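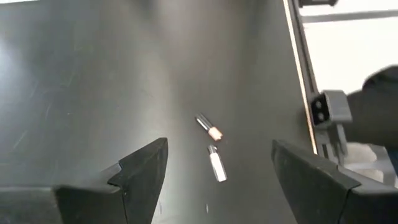 Planning and Budgeting a Small Battery Sorting Cell
Project report, group 4
Ambros Gruber and Edeltraud Plattner
July 3, 2021

1. What we set out to do

The repair workshop in Lundedby collects used household batteries and sorts them by hand before they go to recycling. Our task was to plan the equipment for a small robot cell that could take over part of that job, and to keep the whole purchase under 3000 euros. The arm was already there, so the budget only had to cover the gripper, a camera, the work surface and everything that holds those parts together. We thought this would be the easy half of the course. It was the most interesting half by far!

2. What the gripper has to do

We started with the object. A cylindrical cell is small, smooth and happy to roll, and it can lie at any angle on the table. Two cells often end up close together, so the fingers need narrow tips that can go down on either side of one cell without pushing its neighbor away. That ruled out the wide flat jaws we had first put on our list.

We also wanted a camera at the wrist. From there it looks down between the fingers during the approach, and the tips stay in view the whole time. The trade-off is that shiny cell casings and a semi-gloss tabletop both throw light back at the lens. We had no line for lighting in our first budget at all, and we added one in the second week.

3. Comparing offers

We asked for two quotes. Wudetti sells a complete set with gripper, fingers and wrist camera, with one cable and one warranty. Marti sells the parts separately, and the fingers can be swapped by undoing a few screws. Wudetti looked cheaper until we added spare fingers, which they only sell as part of a full gripper service. With Marti a replacement pair costs 129 euros, and we could plan for two pairs without any trouble.

Delivery was the other question. Marti quoted 40 days for the gripper, which is long for a student project but fine for the workshop, where nothing has to run before the fall. Edeltraud called both firms to ask what happens if a part arrives damaged, and we would recommend that call to any group doing this after us. The answers were much clearer than the terms on paper.

4. Where the money goes

The gripper takes nearly half of the budget. The camera comes next, then the mounts and clamps, then the spare fingers. We put a matte mat on the list to cut down the reflections, plus a diffuse lamp from Pukora. The rest is held back for cables and adapters - every group we talked to had run short on exactly those.

5. What we would change

We should have written down the smallest and largest cell sizes on day one. We compared opening widths for a week before noticing that our own requirement was missing from the spreadsheet. Ambros then measured the cells from the collection box in one afternoon, and half of the open questions went away.

We also left out running costs. Finger wear is covered by the spares for the first year, but we don't know yet how long a pair lasts on metal casings. The next group could log this from the first run and put a real number in the plan. Our spreadsheet is in the course folder with both quotes attached, and the tab called "open items" is the place to start.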